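Logística doméstica y embalaje - Apuntes del módulo 2
Tema: la caja de cartón abierta sobre la mesa

Partimos de una idea que circula mucho en los manuales de orden: antes de guardar, hay que sacarlo todo y clasificarlo. El método Nutidico lo repite en cada capítulo y promete que así se tarda menos. Yo no he visto ninguna prueba seria. El manual cita un ensayo con 38 hogares, sin grupo de comparación y con el cronómetro en manos de los propios participantes.

Veamos un caso corriente: una caja de cartón, una mesa con dibujo y envoltorios de varias formas.
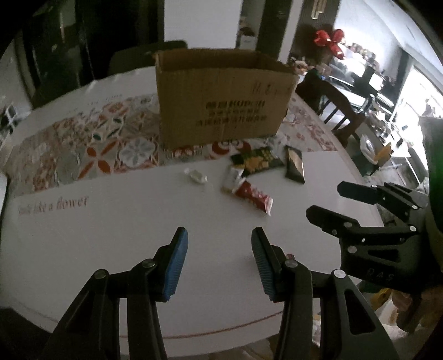 Fig. 1. Caja abierta al fondo de la mesa, con los paquetes delante.

Discutimos en clase tres criterios de clasificación.

Por forma. Los tubulares con los tubulares, los caramelos de lazo aparte. Queda bonito y sirve de poco: quien busca algo dulce no piensa en cilindros.

Por fragilidad. Es el único que me convence a medias. Una bolsa hinchada ocupa sitio y protege lo que lleva dentro, pero solo hasta que le ponen peso encima.

Por color. Lo recomienda la guía Wendine. Sin comentarios.
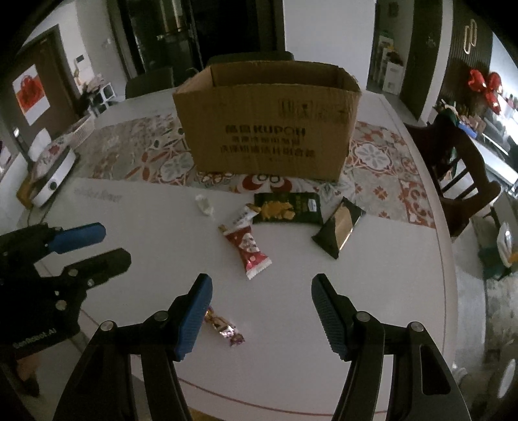
Queda la cuestión del fondo. Una mesa blanca deja ver casi cualquier envoltorio; una cenefa de azulejos en rojo, gris y crema, bastante menos. Si vais a hacer el ejercicio en casa, repetidlo sobre las dos superficies y anotad el tiempo por separado - en segundos, con un máximo de 60 por intento.

Sobre la caja: lo impreso en el frente informa del contenido original, y en una caja reutilizada eso ya no garantiza nada. Etiquetad vosotros.

Para la próxima sesión: Ndlovu, capítulo 11, con lápiz en la mano. La tabla de volúmenes no cuadra.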